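工作间笔记 十二月 星期一

上午九点多才坐下来,先把上周留下的尾巴记一笔,不然到了下午又忘。Gollell 那批付款记录总算全部导进来了,合计1113行,是 Stornton 港务局按信息公开申请给的扫描件,我们自己转成表格的。扫描质量嘛,前半截还行,后半截像是复印了又复印,数字3和8混得一塌糊涂(金额栏里混,最要命!)。

先写清楚这批东西是干什么用的,免得过两个月回头看一头雾水。我们想弄明白的是:港务局的疏浚维护预算里,付给 Gollell 咨询的那些钱,和去年市议会选举期间 Plidard 印务收到的几笔款,到底有没有连着。坊间传得很热闹,说是疏浚的钱拐了个弯去印了竞选海报。传归传,我手上现在能写进稿子的,只有“港务局付过钱给 Gollell”这半句,后半句还是空的。

Abdelkrim Saber 负责公司登记那一头,我负责付款表,Cletus Ostrowski 看法律,顺便给我们泼冷水。这个分工挺好,我一兴奋就爱往前跑,需要有人拽着。

表格的列我重新排过了:付款日期、凭证号、收款方原文、收款方统一名、金额、事由原文、扫描页码、核对人。收款方原文那一列谁都别动!上次有人好心把“Gollell Cons.”全改成了“Gollell 咨询”,结果原文里还有一个“Gollell Const.”,差一个字母,可能是咨询也可能是建筑,改完就分不出来了,我又从头翻了一遍扫描件才找回来。统一名可以随便改,改错了还有原文垫底。
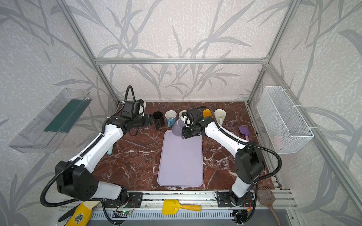
一、对账:先抽样,再全核

本来想直接全核,Cletus 说先抽60行看看错误长什么样,再决定怎么核。听他的了。抽样用的是按凭证号排序以后等距取,没有挑金额大的,大额的以后单独过一遍。

抽出来错得最多的果然是3和8,其次是小数点。有一行转出来的金额比扫描件大了一百倍,我看到的时候差点跳起来,以为逮着了什么,放大一看是小数点给吃掉了。记下来提醒自己:凡是看着特别过瘾的数,先去翻原件。

还有一类错我事先没想到,是跨页。扫描件一页末尾的事由没写完,续到下一页页头,转表的时候续的那半句被当成了新的一行,金额栏空着。这种空金额行我一开始打算直接删,后来想想还是留着,在核对人那一列写“续上行”,这样总行数和导入时对得上,以后谁来问都说得清。

全核的办法定成两个人各看一遍,互相不看对方的结果,最后比对。慢是慢,可这种稿子一个数错了整篇都得撤,宁可慢。我从前往后看,Abdelkrim 从后往前看,碰到看不清的一律写“不清”,不许猜。“不清”的行攒到一起,去港务局申请调阅原件。

二、收款方是谁

登记资料今天到了一部分。Gollell 咨询的登记地址是一栋写字楼的代收信箱,股东一栏写的是另一家公司,叫 Yazzie 控股。Yazzie 控股的登记资料还没到,Abdelkrim 说登记处要走书面申请,急不来。

我在白纸上画了个关系图,画完发现有一条线是我自己想当然连上的(Plidard 和 Yazzie 之间那条),赶紧擦了。那条线的来源是一个匿名电话,打电话的人说两家“是一伙的”,问他有什么凭据,他说大家都知道。大家都知道可不能当出处。现在图上的规矩是这样:实线必须有文件,文件编号写在线上;虚线是有人实名说过,但没有文件;其余一律不画,写在背面。 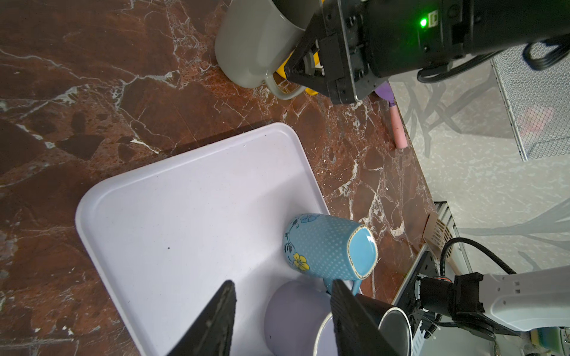

背面现在写得比正面还满,我看着是有点泄气的,不过 Abdelkrim 说他以前跟过的案子都这样,正面最后能有三四条实线就够写一篇了。他下午又去翻了 Plidard 印务历年的年度申报,发现他们选举那年的营业收入明显比前后两年高。这个我觉得可以用,但要写得老实:印刷厂在选举年生意好,本来就很正常啊,哪家候选人都要印东西。单凭这一条什么也说明不了,得看是谁付的钱。

竞选经费申报表那边,我们能查到的是候选人团队自己报的支出,里面有 Plidard,写的是“印刷品”,金额200,连个数量都没有。就这一行我盯了半天。200块能印几张海报?要么是只印了一小批名片传单之类,要么是大头由别人付了,压根没进申报表。后一种可能才是我们要追的,可前一种可能同样说得通,稿子里两种都得摆出来,让读者自己看。

要去问的人先列一下,省得到时候打电话手忙脚乱。港务局财务科,问 Gollell 合同的采购方式,是招标还是直接委托,有没有验收文件。Plidard 的老板,问选举那年最大的客户是谁(估计不会讲,不讲也要记下来是怎么不讲的)。候选人团队当时管钱的那位,问200那一行到底印了什么。顺序很要紧,我想先问港务局,公家的答复慢,先把信发出去;Plidard 放在第二个;候选人团队放最后,手里材料齐了再问,也给人家一个完整回应的机会。

三、用词

Cletus 中午过来看了草稿的头两段,一共划掉了我五个词。我抄在这里,以后照着改:

“挪用”换成“付给”,现在只有付款记录,没有任何机关认定过挪用。
“空壳公司”换成“登记地址为代收信箱的公司”,啰嗦是啰嗦,但句句有文件。
“涉案”删掉,目前连案子都没有。
“拒绝回应”要看情况,打了一次电话没人接,只能写“截至发稿未能联系上”。
“巨额”直接写数字,大不大让别人去判断。

他还讲了一点我觉得特别有用,就是被调查、被通缉、被逮捕、被起诉、被判有罪,这几个说法一个都不能串着用。我们这行有的稿子开头写“被捕”,中间写“被控”,结尾就写成“其罪行”了,中间什么也没发生,全是写稿的人自己一路升级上去的。我脸红了一下,去年那篇码头仓库的稿子里我好像就干过类似的事,晚上回去翻翻,要是真有就补个更正。

关于匿名电话那位,Cletus 的意见是可以继续聊,但他说的每一句都只能当线索,拿来告诉我们该去找哪份文件。我同意。另外通话记录别放在共享文件夹里,放到加密的那个盘,文件名不要带人名。上周我随手起了个带名字的文件名,已经改掉了,以后注意。

四、下午的杂事

凭证号有断号。从我这半边看,连着缺了2个号,前后的付款都是给 Gollell 的。可能是作废的凭证,也可能是漏扫,还可能是没给我们。我没急着下结论,写了封邮件去问,语气尽量平,就说我们发现这两个号在提供的材料里没有,请问是作废还是遗漏,如果作废请提供作废记录。发之前给 Abdelkrim 看了一眼,他把我写的“为何隐去”改成了“是否遗漏”,改得对,我那个写法一看就是来吵架的。

事由那一栏也挺有意思,Gollell 的付款事由翻来覆去就几种写法,“技术咨询”“阶段性咨询”“补充咨询”,补充的是什么、哪个阶段,一概没有。疏浚工程按理应该有水深测量报告,咨询公司如果真参与了,多少会在报告里留个名字。所以下一步要把那段时间的测量报告也申请出来,看署名。这个点子是 Cletus 随口提的,我觉得比在付款表里钻牛角尖强多了!

备份做了两份,一份在工作间的硬盘上,一份 Abdelkrim 带走。扫描原件设成只读。转好的表每天下班前另存一个版本,版本号往上加,不要覆盖。
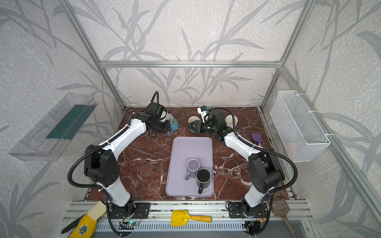

付款记录里查到一家公司收了钱,能不能直接写它参与了竞选资金的事?

只凭付款记录还写不了,它证明的是钱从港务局到了这家公司账上,后面流到哪里要另外拿文件来证,比如银行流水、合同、发票,或者当事人实名的说法加上能互相印证的材料。缺了这一截,稿子里就写到收款为止。

上面这一问是新来的实习同事午饭时提的,我当时嘴里有东西没答好,补在这儿给他看。他接着还问能不能去找银行要流水,这条路走不通,银行不会给我们,除非将来真的打官司,法庭卷宗里公开出来。所以卷宗目录要定期去看,我已经在日历上加了提醒。

明天接着核后面的部分,我这边从上午停下的地方继续,停在一行“不清”上,旁边贴了黄纸条。Yazzie 的书面申请由 Abdelkrim 去递,测量报告的申请我来写,写完先给 Cletus 过目再发。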